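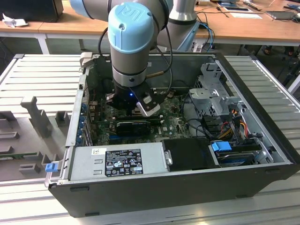 Memory bench, tower on its side, gripper over the DIMM slots.

Ticket 1000 — Arm stalls or drops parts during teardown
Site: Lutville refurb shop
Cell: Romham (UR arm, black two-finger gripper)
Priority: medium
Status: open, waiting on parts

Opening this one as a single running ticket, please don't split it again. The last three got closed separately as "cannot reproduce" and I've been copying the same notes from one to the next like a crazy person.

Short version: the arm is supposed to strip memory, cards and processors out of retired desktops and workstations so that I can go do something else. Right now it strips some of the memory, a few of the cards, and I stand next to it with my hand near the stop button. So I'm not doing something else.

What I expected: load a chassis, press go, walk over to the packing table, come back to parts in the tray.

What I get: out of 51 chassis in the last batch, 30 went through memory removal without me touching anything. The rest stopped somewhere. Most stops were a force limit trip on the way down. A handful were the gripper closing on a module that was still latched on one side, which is the one that scares me, because it pulls crooked and the slot takes the beating.

Log, oldest first.

Entry 1
Checked the boring stuff. Mounting bolts tight, tool center point matches the sheet, gripper fingers not bent. Wiped the fingertips with alcohol. Ran the teach points slowly with no part in the way and the arm landed where it should every time. So the arm knows where it is. It just doesn't know where the computer is!

Entry 2
Chassis position. We lay the cases on the slotted bench and push them up against stops by hand, and I've been pretty relaxed about it (my fault, I trained everybody to be relaxed about it). Put a feeler gauge in there and found gaps on some cases and none on others. Rubber feet, dented corners, that kind of thing. Started pushing harder and checking the back corner before each run. Fewer force trips after that, but they didn't go away.

Entry 3
Cables. I had a theory that the drive cables were springing back into the path while the arm came down, so for one full shift I tucked every bundle before starting. It helped, and it also took longer than pulling the memory myself would have. I can clear a desktop by hand in less time than it takes me to tuck its cables nicely for a robot. I'm writing that down because the next person who asks me if the cell is "paying off" is getting pointed at this entry.

Entry 4
Tried the Gistetti fingertip pads, the softer ones. Better hold on the modules with no heat spreader, worse on the tall ones, and one pad came off and stuck to a board. Went back to the old tips. If anybody wants the rest of the pads they're in the drawer under the label printer.

Entry 5
Turned the approach speed down for the last bit of travel. This is the first change I'd call a real fix. Force trips dropped a lot on desktops. It adds time per slot but I'll take slow over stopped. Saved as a new program, old one still on the pendant if we need to go back. Please don't rename them. 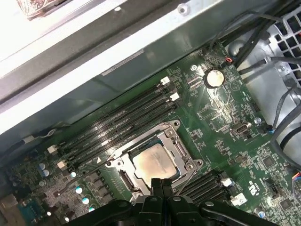

Entry 6
Workstations are a whole separate problem and I should've started there. The desktop program assumes one memory bank and a fairly open path, and it was never going to be happy on a big board. On this model you've got a bank of slots on either side of the processor socket, both banks running the same direction, and the fingers have to work in between them. Memory was already out on this board, so I was only worried about the processor, which still had smeared old thermal paste on the lid. I had the camera find the edge of the socket bracket as a reference, and it was decent at it. Then I wiped a different chip completely clean and it was decent at that too, so the paste isn't what's throwing the vision off. Glare might be. I moved the bench lamp and got a steadier result, then moved it back to be sure and got the bad result again. Lamp is now taped where it should be. Leave the tape.

Entry 7
The latch arms. The gripper can find them, and it can sort of push one down, but getting it out from under its catch means push, then sideways, then let it rise gently. I do that with a thumb and don't think about it. Wrote the move out as separate steps and ran it 29 times on a scrap board. It worked often enough to get my hopes up and failed often enough that I wouldn't run it over pins I care about. For now I open the socket by hand.

Entry 8
Somebody on the Valderrama line asked if we could lend them the cell for unloading bins, seeing as it "already works." I said sure, after this ticket closes — so, you know, don't hold your breath.

Where things stand

Desktops: memory removal is usable with the slow approach, the taped lamp and a firm shove against the stops. Keep a person within reach of the stop button.

Workstations: memory only, second bank by hand until I get a separate program written. No processor removal.

Cards: not touched in this ticket. They have their own retention clips and their own bad attitude.

Still need: a proper clamp for the chassis in place of the stops, a side-mounted light, and one quiet Saturday to teach the second bank without people loading cases around me. Clamp is on order. I'll add an entry once it's bolted down and I've put a full batch through it.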